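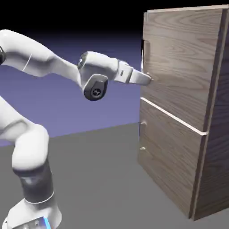 Wusadard Schubladen — simulierte Griffaufgaben
Datenkarte und Regeln für Beiträge

Stand: 28.12.2025
Herausgeber: Guvico, Arbeitsgruppe Simulation

Kurzbeschreibung

Wusadard Schubladen enthält 3.000 simulierte Episoden, in denen ein einzelner Roboterarm eine Schublade an ihrem Knauf oder Griff öffnet oder schließt. Davon sind 2.000 für das Training vorgesehen, 700 für die Validierung und 300 für den Abschlusstest. Der Abschlusstest wird nicht mit dem Hauptpaket ausgeliefert, sondern nur auf Anfrage.

Gerendert wurde mit Useo, die Kontaktberechnung läuft über das Modul Lu. Wer mit einer anderen Physik nachrechnet, muss mit abweichenden Kontaktkräften rechnen und sollte das in der Veröffentlichung angeben.

Inhalt einer Episode

Gelenkwinkel und Gelenkgeschwindigkeiten
Pose der Fingerspitze im Basiskoordinatensystem
Auszugsweg jeder Schublade
Kontaktereignisse mit Zeitstempel und Körperpaar
Farbbild der festen Kamera
Aufgabentext auf Deutsch und Englisch

Die Umgebung ist bewusst karg gehalten: grauer Boden, violettblauer, nach oben in Schwarz übergehender Hintergrund, ein Schrank. Die Holzmaserung der Fronten ist eine Textur und hat keinen Einfluss auf die Reibung. Reibwerte stehen in der Materialdatei und werden von dort gelesen, auch wenn das Aussehen wechselt.

Regeln für neue Episoden

1. Kontakt nur an Knauf oder Griff. Die Fingerspitze darf die Schublade nicht an der Frontkante oder im Spalt aufhebeln. Solche Episoden werden mit „Kante“ markiert und zählen nicht als Erfolg, auch wenn der Auszugsweg erreicht wird.

2. Berührung ist kein Griff. Ein Einzelbild, auf dem der Finger am Knauf anliegt, belegt nur den Kontakt. Ob die Schublade geöffnet wurde, wird ausschließlich aus dem Auszugsweg bestimmt.

3. Keine Durchdringung. Überschneidet sich der Finger mit Front oder Korpus, wird die Episode verworfen. Nachträgliches Glätten der Bahn ist nicht zulässig.

4. Startzustand prüfen. Alle Schubladen sind zu Beginn auf den Sollwert gesetzt. Ein dunkler Spalt neben der Front kann zur Schrankgeometrie gehören und ist für sich kein Hinweis auf eine offene Schublade. Maßgeblich ist der Zahlenwert.

5. Gelenkgrenzen gelten auch in der Simulation. Wir verwenden die Grenzen aus der mitgelieferten Armbeschreibung. Wer sie erweitert, legt einen eigenen Zweig an und kennzeichnet ihn.

6. Fehlversuche bleiben drin. Abgerutschte, abgebrochene und zu spät beendete Episoden werden mit Grund abgelegt — ohne sie lässt sich die Erfolgsquote nicht beurteilen.

7. Zufallswert angeben. Jede Episode muss sich aus Konfiguration und Zufallswert neu erzeugen lassen.

Benennung

Schubladen werden von oben nach unten gezählt, beginnend mit 0. In älteren Dateien (vor Juli) begann die Zählung mit 1. Das Skript zur Umwandlung liegt im Ordner werkzeuge und überschreibt die Originale nicht. Knauf und Griff sind getrennte Klassen. Bitte nicht zusammenlegen, die Annäherungsbahnen unterscheiden sich.

Bekannte Mängel

Bei flachem Blickwinkel verdeckt das Handgelenk zeitweise den Kontaktpunkt. Die Kontaktereignisse sind davon nicht betroffen, die Bilder schon.

Der Schlagschatten des Schranks ist weicher als bei einer realen Punktlichtquelle.

Kleine helle Knäufe heben sich an der Schrankkante schlecht ab, wenn die Bilder stark komprimiert werden. Wir empfehlen die verlustfreie Fassung.

Übertragung auf reale Anlagen

Der Datensatz ersetzt keine Risikobeurteilung. Eine hier trainierte Steuerung darf erst mit begrenzter Geschwindigkeit und Kraft, mit erreichbarem Not-Halt und ohne Personen im Arbeitsraum auf einem realen Arm laufen. Kraftgrenzen aus der Simulation sind vor Ort neu zu bestimmen. Klemmstellen zwischen Front und Korpus sind gesondert zu betrachten, sie kommen in den Daten nicht als Gefährdung vor.

Nutzung

Forschung und Lehre sind frei, Weitergabe nur mit dieser Datei. Bei Veröffentlichungen bitte „Wusadard Schubladen, Guvico“ und die verwendete Aufteilung nennen. Fehlermeldungen mit Episodennummer und Zufallswert über die Projektablage einreichen.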